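A few posts on the Prorach picking robots, for everyone who keeps asking me how work has been since February.

I'm a produce picker for Gurkow in Randitdale, and I used to walk 419 orders a week with a basket on my hip (my poor hip!).

2/ My new job is mostly teaching. Tomatoes, carrots, beans, potatoes, plus how to carry a basket so nothing rolls out.
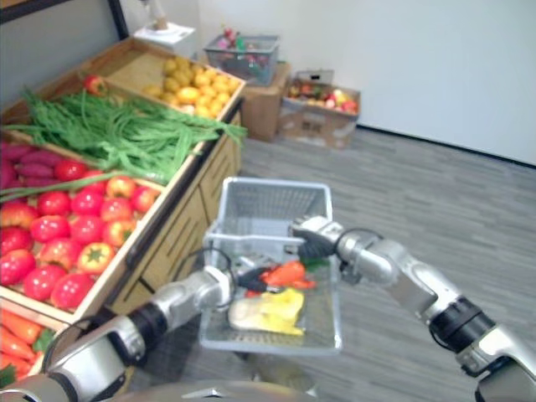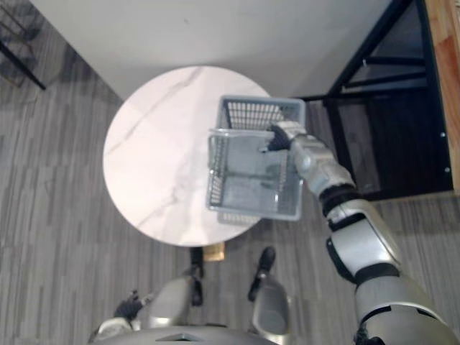
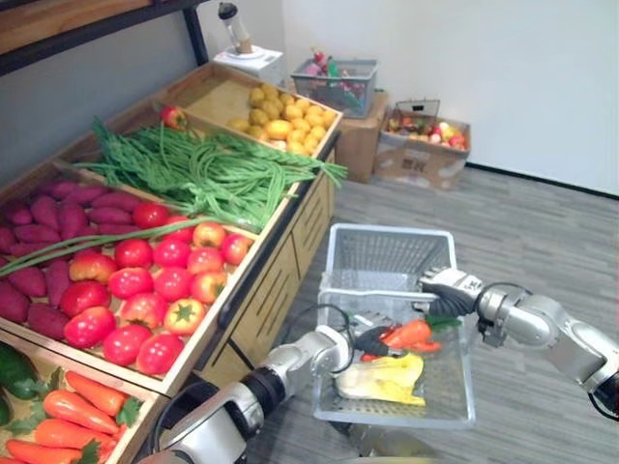

Mitsuko Kawaguchi
Produce picker, Randitdale

3/ The practice stand stays up all day, and I talk more in one shift now than I used to in 20.

4/ Four of us moved over to training, and five stayed on the floor. I do miss them at lunch, and I won't pretend everybody is happy about the new hours.

5/ Sakamoto wants our notes by 4, so more tonight, once I've had my tea and put my feet up.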